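Travel > Features > Day Trips

By Tineke De Smet
October
107 shares | 24 comments

The Grudwood day tour leaves Limutville at 7:30 in the morning, or so the voucher says. At ten past eight I was still on the sidewalk with 18 other people, holding a paper sticker that told the driver which bus I belonged on. No bus had come. The woman at the booking desk had sold me "a small group experience with a local storyteller."

I've grown wary of the word local. The company that took my $80 is called Idahosa, but the receipt came from a second outfit and the van, when it pulled up, had a third name on the door. Ask who you complain to and each one points politely at the next. 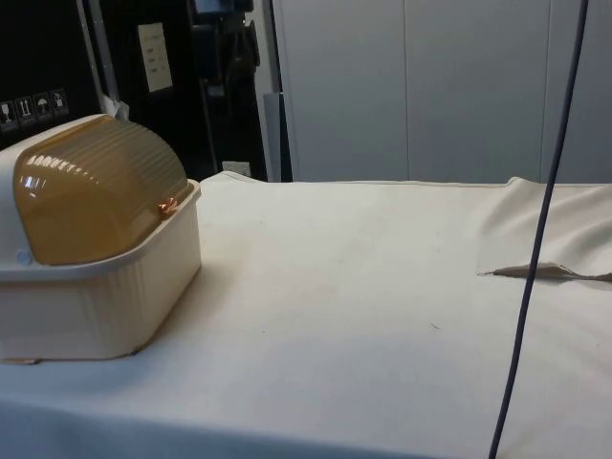
Gaetano Donati thinks I'm being unfair. Small towns can't fill a bus on their own, he told me over the seat back, and without the resellers there would be no tour at all. Maybe so. I'd still like to know how much of my $80 gets as far as Grudwood.

The old mill town itself is lovely, what we saw of it. We had 24 minutes by the river, then up to an hour and a half (the guide's phrase) at a honey shop outside Baltau that wasn't on the itinerary. The guide, Ifeanyi Okonkwo, was good company and knew his floods from his fires. He was also looking at his watch a lot.
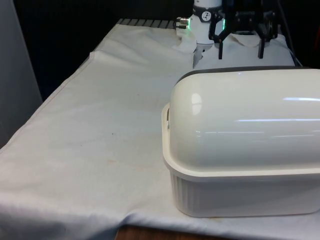 Photo: Folasade Ajayi

Lunch was "included," meaning soup. Coffee was extra – so was the restroom.

There's a public bus to Grudwood from the Limutville depot. It's slow and the timetable is taped up behind a vending machine, but it would have given me most of the afternoon there. I asked at the desk why they don't mention it. The clerk said people prefer the convenience, and handed me a form to rate my day out of five.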